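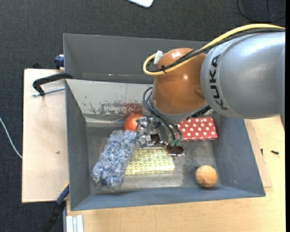 Chapter 6
Looking After a Bin-Picking Cell

June edition. By the Harkside Technical Training section
3 comments | 6 shares

6.1 Scope of the chapter

Earlier chapters dealt with the arm as a bare machine. From this point the arm is treated as one part of a cell, together with its tool, its hoses and cables, the bin it picks from and the table that carries the bin. Most stoppages in a picking cell begin outside the arm. A hose rubs through, a clamp creeps, or a bin is put back a few millimetres from where it was taught.

The cell used throughout is the Civov training cell at Calport. A KUKA arm works over a grey bin with sloping walls, clamped at its edges, with a second bin directly behind. The test load is deliberately mixed: an apple, a ball, a spotted box, a yellow package and a long shaggy textile piece. Hard, soft, round and flat items load the tool in different ways, and a fault that stays hidden with boxes will often show with cloth.

6.2 The dress pack

The cables and hoses that run along the outside of an arm are together called the dress pack. It has to follow every movement of the wrist without pulling tight and without hanging low enough to catch the bin rim. The slack is normally held in a loop near the last joints. On the Calport cell the yellow cable passes over the upper link, comes down across the orange joint housing and turns back in a tight loop, with a black cable tie holding the bundle close by.

A tight loop is the first place to inspect. Repeated bending hardens the outer jacket, and fine cracks appear on the outside of the curve. Inspection is done with the drives off and the arm parked clear of the bin. The loop is opened gently by hand, wiped with a dry cloth and examined on all sides. Cable ties are cut off and replaced at each service. A tie should hold the bundle without marking the jacket.

The thin hoses to the tool are checked separately. Each is followed from the wrist to its fitting, and the fitting is pushed and pulled lightly. Any movement that can be felt is recorded on the Raju service sheet.

6.3 Fixing the bin

The taught positions are only as good as the position of the bin. Clamps over the rim allow a bin to be changed quickly, but they work loose under vibration and must be checked at the start of each shift. Wooden boards and strips laid beside a bin are useful as stops, provided that they are themselves fixed down.

Scratches and flaking paint on the inner walls are normal in a bin that has been in use. Their position should still be noted. Fresh marks low on one wall suggest that the tool is reaching too far in that direction, and the bin position should be measured before any program point is altered.

Small screws and offcuts are to be cleared from the tabletop before the arm is released. A screw under the base of a bin will tilt it.

6.4 Service interval

For the training cell the interval is 400 hours for the dress pack and clamps. The full procedure, including removal of the tool, is given on sheet 594. Section 6.5 begins with the tool flange.

Copyright Harkside. Contact the training office for reprints. Back to top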